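Larier Hand-Held Gripper Kit: Set-up and Recording Guide
Section 4. Repeating the Dredimmont result

4.1 Before you begin

This section covers recording two-handed demonstrations with the Larier kit and checking whether a policy trained on them does what the Dredimmont report says it does. The report claims that 335 demonstrations, gathered by hand with no robot present, are enough to teach a pair of arms to pick up soft and small items. We have not been able to confirm that figure in the form given. It may be right. The report leaves out how many recordings were thrown away before the 335 were chosen, and a number like that means little without the discard pile next to it.

Follow the steps in order and keep everything you record, including the bad takes.

You will need:
Two hand-held grippers, charged
Marker cubes or plates, one for each gripper
The data cable and a recorder with free space for 500 takes
The Beltico calibration sheet
A log, on paper or in a spreadsheet

4.2 Choosing a place to record

1. Pick a spot with a long view and plenty of fixed features at different distances. Tracking software copes badly with a blank wall close up.

2. Check the lighting from the height at which you will hold the grippers. Ceiling lamps can wash out the upper part of the view.

3. Do not clear the background. The report says the method works "in any ordinary room", so an ordinary room is what it should be given. An open office floor seen from a table by the balcony is a fair choice, with a white vase of sunflowers left standing on the table.

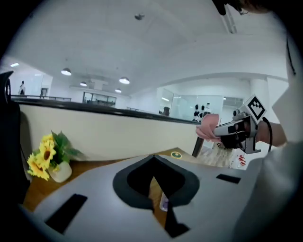 4. Write down what stays in place and what moves between takes. If the policy later fails when a single ornament is shifted, you will want to know whether it ever saw that ornament anywhere else.

Note: The report describes its rooms as "varied". It gives no list. We suggest treating any claim about new rooms as untested until you have held back at least one room of your own.

4.3 Fitting the markers and cable

1. Fix the marker so that its printed face is flat. A bubble under one corner is enough to spoil the pose estimate.

2. Run the cable back along the forearm and leave slack at the wrist.

3. Open and close both grippers fully, then hold them side by side so that each can see the other's marker. The recorder should show a steady distance between the two. If the figure drifts while your hands are still, redo the calibration with the Beltico sheet.

CAUTION: Do not wrap the cable tightly round the arm. Keep fingers away from the jaws when another person is working the trigger.

4. Keep fingers off the marker face. A covered marker gives no error message in this version. The software fills the gap by guessing and the guess is saved as though it were measured.

4.4 Recording a take

1. Start the recorder and hold both grippers still for a slow breath.

2. Carry out the task at an even speed. Do not rush because you have done it many times already. Practised operators tend to produce takes that all look alike, and a policy trained on those can score well on a test that looks alike too.

3. For cloth, close the jaws on a fold and lift. Vary the fold you choose. Knitted cloth stretches, so the same grip will not give the same shape twice.

4. For small rigid items, approach from more than one side over the course of the session.

5. Stop the recorder and mark the take good, poor or failed in the log before starting another. Marking them at the end of the day lets memory do the sorting.

6. Rest after 60 takes. Swap operators if you can and log the change.

Note: Soft items are where the published result looks strongest and where we trust it least. A cloth that ends up between the jaws can be called a successful pick even if it was dragged there. Decide what counts as a success before you look at any results, and write it down.

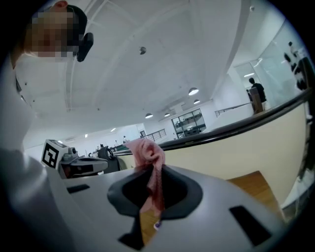

Jacobs, commenting on a draft of this section, thought the last note too harsh. The Dredimmont group had to score cloth picks somehow, Jacobs wrote, and a loose rule applied evenly to every method still tells you which method is better, even if the scores themselves are flattering.

We accept part of that. A loose rule does allow a comparison if it really was applied evenly, and the report does not say who did the scoring or whether they knew which method they were watching. The note stays in. Where possible, have the trials scored by a person who has not been told which policy is running.

4.5 Checking the result

1. Split the takes by room and by operator before training. A random split puts near-copies on both sides.

2. Train once on the good takes only and once on everything. Keep both.

3. Run 18 trials for each item and each policy, changing the start position every time. This is a small number. It will show up a large gap between two policies and will not settle a narrow one.

4. Report failures by type: missed, dropped, dragged, stopped early. A single success rate hides all four.

5. If your result falls short of the published one, check marker coverage and calibration first, then gripper timing. If all three are sound, record the shortfall as it stands. Do not add takes until the numbers agree.

For transferring a trained policy to the arms, see Section 5.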